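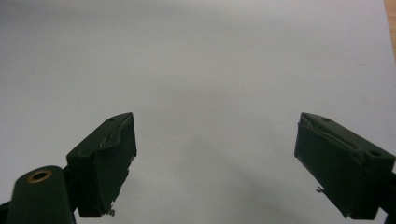 Paper for tracing patterns – what weight?
kuhlgrain

I draft coat patterns at the dining table and I need a paper that stays flat. The Noreck roll I bought is 90 gsm and 35 inches wide. It covers most of the table, with just a strip of light wood still showing on the right, and I like having plain white with no grid under my ruler. My trouble is creep. By the end of a long seam line the sheet has moved almost 4 millimeters. Is heavier paper the answer, or should I tape it?

westanham_sews

Tape it. Painter's tape on the corners, low tack so it doesn't lift the finish. Weight won't help much on a smooth table.

DPetrenko

Disagree. I went from 90 to the heavy Kuhlmann stuff and the creep stopped. Tape buckles the sheet when the room gets damp, and then your grainline is off.

westanham_sews

Mine has never buckled, and I've been taping since I got my Bernia. Heavy paper is a pain to fold and store.

DPetrenko

I roll mine. No folds.

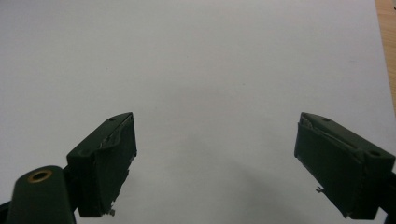

kuhlgrain

Storage matters to me, I have 25 patterns in one drawer already. I'll try tape first on a scrap length and see what it does to the table. Dwight, which end of the roll do you start from? Mine curls up on the side nearest the core.

DPetrenko

Outside end, curl side down. Leave it under a couple of heavy books overnight.

hemline_mo

Or just use pattern weights and move them as you go. Cheaper than either.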